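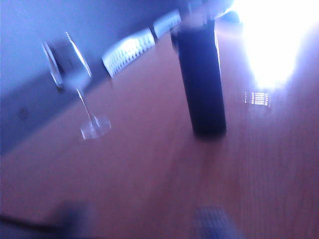

Un verre à pied sur une table en bois.

Okodier, la petite sonde qui voulait son astéroïde

Fiorella Morelli reçoit un dimanche, dans la cuisine de la maison qu'elle loue près de Helmont. Elle dirige depuis quatre ans les opérations d'Okodier, une sonde de 40 kilos destinée au survol de Cocco, un astéroïde de 990 mètres dans sa plus grande longueur.

Le survol est prévu en septembre. « On passera à 3000 kilomètres, pas moins. Au départ on visait plus près, mais la navigation ne le permet pas avec le carburant qui reste. »

Une manœuvre de correction a consommé plus que prévu au printemps. L'un des propulseurs poussait légèrement de travers. « Svyatoslav Derkach l'a vu le premier dans les données Doppler. On a perdu deux jours à croire que l'erreur venait de l'antenne au sol. »

L'équipe compte 40 personnes, dont la moitié à temps partiel. Les liaisons passent par la station d'Ilturetti, partagée avec d'autres missions. « Nos créneaux tombent souvent la nuit. Quand une autre sonde a un problème, on cède la place, c'est dans l'accord. »

Que verra-t-on de Cocco ? Elle reste prudente. « Une forme, des ombres, peut-être les plus gros cratères. Ceux qui attendent des cailloux seront déçus. » Le spectromètre l'intéresse davantage. Pylyp Holovko, qui en a la charge, espère trancher entre deux hypothèses sur la composition de la surface. « Il y croit plus que moi. Les mesures de calibration sont bruitées et il le sait. »

Les premières images doivent arriver six heures après le passage, les spectres dans les trois semaines. Une prolongation vers un second objet a été étudiée par Gianni Santoro. « Le calcul tient, le budget non. On en reparlera en fin d'année. »

Elle doit reprendre son poste à Helmont le soir même, pour une répétition complète de la séquence de survol. La précédente s'était arrêtée sur une commande refusée par le simulateur. « Une erreur de table horaire, corrigée depuis. On refait tout du début. »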